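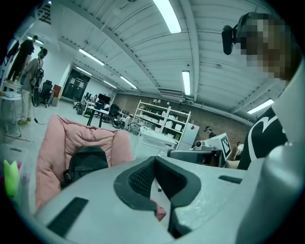

Potov has had its returns hall on two shifts since January, and the big change is that the packing arms on the second line now learn from the staff who used to do the packing. I went along expecting a lot of glass and hush and a man with a clipboard. What I got was a brick-walled room with long tube lights overhead, a white mini fridge next to the shelving, a pink padded seat with somebody's backpack on it, and people getting on with things with cameras strapped to their heads. I liked it straight away!

The kit comes from a firm called Movura, and the idea is simple enough that even I got it on the first go. You hold a gripper in your hand, you pick things up and put them down the way you normally would, and the recordings go off to teach the arms downstairs. Kristýna Čierny runs the training room and has been at Potov for 13 years, most of them on her feet at the packing benches (she still has opinions about tape). She told me she was dead against it when it was announced. "I thought, I'm going to teach this thing my job and then it'll have my job," she said. "I still think about that, to be fair. But my shoulders are better than they've been in ages."

There are 184 people on the site, and 51 of them have put their names down for turns in the training room. A turn lasts 80 minutes and then you go back to your usual work, which some people like and some find a right pain, because your bench has filled up while you were gone. Reda Lahlou, the union rep, would like that sorted before anything else. He'd also like it in writing that the hours spent on the gripper are paid at the higher rate, the same as at the Skirholm depot, where they started last year. Management say they're looking at it. Reda says they were looking at it in the spring as well.

Has anyone lost their job? Not so far, and the firm has promised no redundancies on the packing side while the trial is on. Four of the evening jobs haven't been filled after people left, though, and you can feel that in the canteen. The younger ones seem keener, mostly because Movura has been hiring trainers and two from here have already gone over to do it full time.

I had a go with the gripper myself and dropped a box of shampoo, then dropped it again. Kristýna said they keep the bad goes too, so I suppose somewhere there's a robot studying me being clumsy. The next meeting with staff is at half past two in the Bouzid building, tea provided, and anyone on either shift can come.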